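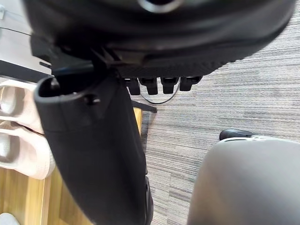

Black cable under the tabs.

Sun 30 September

I slept badly and woke before the alarm, so I made tea and read my notes for the retail module one more time. Tomorrow I must send Larlow my comments on their loyalty program, and I am still not sure what I think of it.

The facts are simple. Larlow has 40 stores and each store gives a paper card. When the customer has spent 315 dollars she receives a coupon. In March the old manager decided to move all this into an application for the phone, and they paid Dultico to build it. The application is nice. I have used it myself and it does not break. But of the 700 customers who answered the survey, only about 100 said they had opened it more than once. The others still ask for the card at the counter, and the cashiers still give it, from a drawer, although the card does not officially exist anymore.

My first draft said the company should train the cashiers better. I wrote two pages on it with a nice table. This morning I read it again and I was a little ashamed. The cashiers know very well what they are doing. They have a line of people waiting and the paper card takes three seconds. I worked at a counter for one winter when I first came to this country, and I would have kept such a drawer too.

So after breakfast I threw out the two pages and began again with the question of who the program is for. At Chettiar, where I was before, we used to draw the journey of the customer on a long roll of paper, from the parking lot to the receipt, and mark each place where she has to stop. It was slow work and the directors found it childish. I did it today on the kitchen table with the back of some wrapping paper. I found five stops only for joining the program, and two of them ask for the same email address.

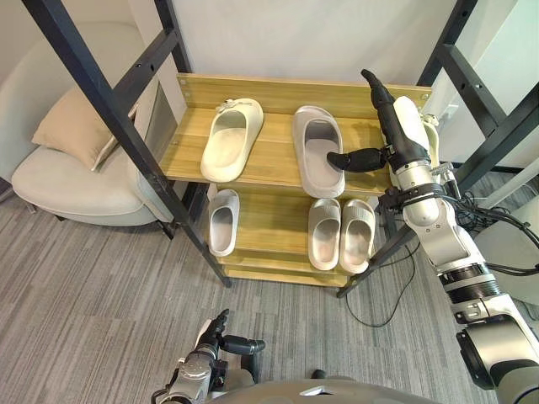 On the phone after lunch Saranya told me that five stops was too kind, that she had tried to join in the Fluvwood store and had given up at the password, and that I should say so to Larlow in plain words and not hide it in an appendix. I said the client is sensitive about this application. She said the client is paying for the bad news also. I did not have a good answer, so I asked about her mother, who is better, thank God, and walking to the market again.

I have put the password on page one. I also wrote that they should bring the card back for a limited period and put the same number on it as in the application, so that a person can begin with paper and change later if she likes. It will cost something to print. I don't know how much, I must ask Dultico if their system can read such a number or if it is again a "phase two" matter. With them many things are phase two.

What I don't like is the ending. I wrote "the brand will regain trust" and I have no idea if this is true. Took it out, put it in, took it out.

Also to do: send the invoice for August, it is already late. Look up if one says "at the register" or "on the register." Buy lemons.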